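# Relabeling play kitchen demos by end state

These steps follow the method we used on the Mudasden set: 600 teleoperated demos, of which 247 had a task label that didn't match what the arm did. Training on the raw labels gave a policy that ignored the instruction.

1. Export each demo as an image sequence plus gripper state. Keep the wrist camera and the side camera in separate folders.
2. Take the last 27 frames of each demo and drop any where the gripper state changes.
3. Write the new label from the end state only. Use the object first, then the place: "pot, counter right of stove."
4. If the pot is still under the gripper at the end, mark the demo `open` and leave it out of the first training run.

The side view is the one to label from. The wrist view loses the stove as soon as the arm comes down over the pot.

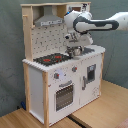 *Side view: arm over the pot, stovetop to its left.*

Next, split the labeled demos by start position, not at random. A random split puts near copies of the same motion in both halves and the test score comes out too high.

Train for 3780 steps with the instruction fed in at every step. Check the result by giving the policy two different instructions from the same start. If both runs end the same way, go back to step 3 and look for labels that name the object but leave out the place.

The label script was written by Ryszard Stępień. Run it with `--dry` first, as it overwrites the old label file.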